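Three pegs and a tray: talking small racks with the woman behind Prernik

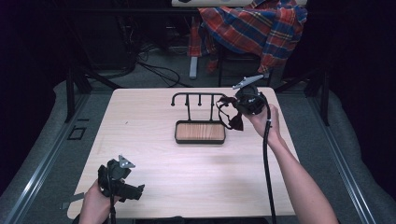 The black rack on the table, pegs along the bar and tray below.

Quick one this month. I'd been meaning to talk to the owner of Prernik since before Christmas and finally got over to Ukthorpe in April, late, no lunch, with a pen that gave up after the first page. So some of this is from notes and some is from the recording on my phone, which has a kettle on it.

Prernik is one woman and a unit behind the tyre place. She sells small racks. Table racks, shelf racks, a couple that go on the wall. For keys, dog leads, lanyards, watches, bag straps, whatever you drop when you come in. I asked how you end up doing that for a living.

"I was cross," she said. "I had a bowl. Everyone has a bowl. You put your keys in the bowl and then a receipt goes in, a battery, a hair tie, and by the weekend the keys are at the bottom and you're late."

So she threw the bowl out. Before that she'd had 4 years in the stockroom of a homeware shop called Wada, and she says most of what she knows comes from there. What came back. What got broken in the box. What people rang up about.

"Key racks came back all the time. Nothing wrong with them. They'd just bought one for the wall and then didn't want to drill, or they rented and weren't allowed. So it sat in the hall in its box for three weeks and then it came back to me."

Hence the table ones. Black metal, a shallow tray at the bottom, uprights, a bar across with pegs on it. You put it down and that's the job done, no drill. She calls that sort the Colleo, and no, it doesn't mean anything, she wanted a word that wasn't taken.

I said three pegs seemed a bit mean. I've got eleven hooks in my hall and they're all full.

"And can you find anything on them?"

Well, no.

"There you are then. If you've got ten hooks you hang ten things, and then things on top of the things. With three you have to choose. What do you pick up every single day? Those go on the bar. The rest has a drawer somewhere, or it should have."

She's firm about spacing as well. Leave a gap between whatever you hang. A strap with a loop in it wants room to drop, or it twists round its neighbour and you pull both off together. She puts the longest thing at one end of the bar so it can hang down clear of the rest. I'd never thought about it. Went home and moved my bag strap to the end hook and it's been fine.

A curved peg holds a thin loop better, she says, and a straight one is quicker to get things on and off. She likes a mixture. "Lead on the curved one, the dog pulls at it. Keys on the straight. Don't overthink it."

The tray gets the most questions. People want to know what goes in it, and she has a short list, and it really is short. Coins. A ring or a watch. Earbuds if you must. The rim stops things rolling off, and the wood-grain look on the floor of it is just because she finds plain black gloomy. No post! She said this twice. Post goes in and the whole thing turns back into a bowl.

"Paper is the enemy. I tell everybody. One envelope and you've lost the tray, you won't see the bottom again until summer."

We got on to where it should live. Not in the kitchen, she thinks, too much going on and everything gets greasy. Pale table by the door if you've got one, black shows up well against light wood and you can see from across the room if your keys are there. Middle of the table for the first week, right where it annoys you, and then shift it back once the habit has stuck. That's her method. I tried it, the family complained, it did work.

And chairs. She has a thing about chairs. "You can have the tidiest table in England and there'll be a shirt over the back of the chair. Every house. Mine too, my cardigan's on one now." Does she sell anything for that? She doesn't. "It's a chair problem. I do small things."

Money, briefly, as readers always ask. Last year she sold 265 of the table racks, nearly all through her own site and a few to a gift shop in Ukthorpe. She wouldn't give me a profit and I didn't push. A bigger seller wanted up to 2,000 and she turned it down, which suprised me.

"Where would I put them? I'd be packing until I died. And they wanted it in a box a third of the size, so it would have to come apart, and then there's a bag of little screws, and then I'm back in the stockroom with people ringing up."

Any plans? A taller one for people with long lanyards. Maybe a white one, she's been asked enough times, though she thinks it'll show every mark. A version with a deeper tray has been ruled out for good. See above re post.

I asked her for something people could do tonight with no money spent and no rack bought. She had to think about it, there's a long bit of kettle on the recording here.

"Empty your pockets onto the table. All of it. Then only put back what you'd turn round and drive home for. That's what needs a hook." She does it herself when the bench gets bad. Last time the keeper pile was her keys, her glasses and a tape measure, and the rest was mostly mint wrappers.

Orders go out twice a week, before the post office shuts at half five, and if you want to collect in Ukthorpe you need to ring the bell by the side door, the front one dosen't work. Next month, shoe storage, if I can get hold of the man with the benches.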